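Ticket 637 – Two-tier pot, upper tier handle loose
Site: Clandwood, shared kitchen
Status: Open, waiting for part
Priority: Low

Reported at 08:45
The handle on the top part of the big two-tier pot moves when you lift it. It has got worse since the start of May. With a full load it tips to one side and the water runs back towards your wrist. Someone has already had a go at the screw with a table knife and the slot is a bit chewed. Could it be fixed or replaced before the weekend lunch, please.

First reply
Please stop using the upper tier for now. The lower part is fine to use by itself. Can you tell us whether the handle turns all the way round or only rocks, and send a picture of the pot with the handle side showing. Please also check the label on the store cupboard shelf, as we have two sizes on the list and the fixings are different.

Reply from kitchen
It rocks, it does not turn. The shelf label says Nollemow 407. There is no spare handle in the drawer, only a lid knob and some washers that look too small. Picture attached.
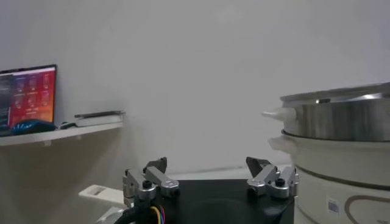

Attachment 1: upper tier of the pot, white handle to the left.

Second reply
Thanks. The small white handle is the type we have listed for the 407, so no need to measure it. Please try the following with the pot empty and cold:

1. Take the screw out fully. Use the short screwdriver from the tool box.
2. Clean the thread and the hole. Old starch collects in there.
3. Put one washer under the screw head and tighten by hand, then a quarter turn more. Do not force it, the plastic splits.
4. Fill the tier with cold water and lift it over the sink.

Reply from kitchen
Done. Lots of starch came out. It was firm for one lift and then started rocking again. There is a hairline crack on the inside of the handle, next to the screw hole – we only saw it once it was off.

Third reply
Cracked handles can't be tightened. We have ordered 2 from Oraditz so there is one to keep in the drawer. Their page gives no delivery date. If they are out of stock we will try Yatsenko, but you have to buy the screw separately there.

Until then, leave the upper tier on the shelf with a note on it. The steamer basket from the other kitchen can be borrowed, ask at the desk.

Update, 16:20
Order accepted. Note is on the pot. Ticket stays open until the new handle is fitted and the water test has been done again.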